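**Arm goes to the right spot in sim but the grasp examples are useless for training. Collect more, or collect differently?**

Posted by **mullis_k**, April 15, 2019

I'm recording teleoperated examples in a rendered kitchen for a pick-and-place policy. The counter has a small blue and white jug and a translucent cup on it. The task string is "pick up the jug." I have 1,416 episodes from one operator, all with the same cabinet layout. Training loss goes down fine. In rollout the hand travels toward the counter, stops above it, and hovers until the step limit. Sometimes it drifts toward the cup.

Two views from the setup:

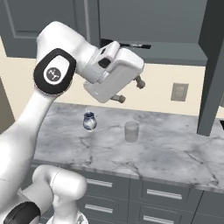
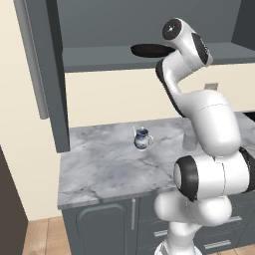

Episodes are capped at 60 seconds. I log joint positions, gripper opening and the rendered views at each step. Actions are absolute joint targets. The start pose is randomized slightly, the objects hardly at all (up to 3 cm). My next step was going to be another batch of the same, but it takes the operator a full week and I'd like to hear whether that is a waste before I book her time.

---

**Irja Keskinen**

More of the same will not fix this. Check the following first.

Look at the pauses. Operators stop above the object to line up, and every one of those steps is recorded with a target equal to the current position. If a large share of the data near the counter says "stay here," the policy learns to stay there. Plot joint velocity against hand height for a few dozen episodes. When we did this on the Trindholm kitchen set, there was a visible spike at zero velocity just above the objects. Dropping steps where neither the joints nor the gripper moved cleared most of the hovering. Keep the steps where the gripper is closing, even if the arm is still.

Second, 3 cm is too little. With the jug nearly fixed, the network can predict the motion from joint state alone and ignore the views. A quick test: blank the images at inference. If the rollouts look the same, you have your answer. Place both objects anywhere the arm can reach on the counter, and swap their order in half the episodes. That should also deal with the drift toward the cup.

Third, vary the viewpoint a little, or at least check what the arm hides. A folded arm in front of the counter can cover most of a small target for a good part of the approach. A translucent cup is a weak signal even before you put a link in front of it.

I would recollect a small set with wide placement and train on that alone before mixing in the old episodes.

---

**demon_meireles**

Just use more epochs. Worked for me.

---

**Frauke Dreßler**

Agree with Irja on the pauses. I'd add recovery examples: start the episode with the hand already in a bad place (too low, rotated, past the jug) and have the operator correct from there. Clean demonstrations never visit those states, so the policy has nothing to copy once it drifts. We added them in July and it made more difference than the filtering did — though our action space was relative end-effector motion, so your mileage may vary with absolute joint targets.

Also split your validation set by object placement. If it is a random split over steps, your loss curve tells you very little.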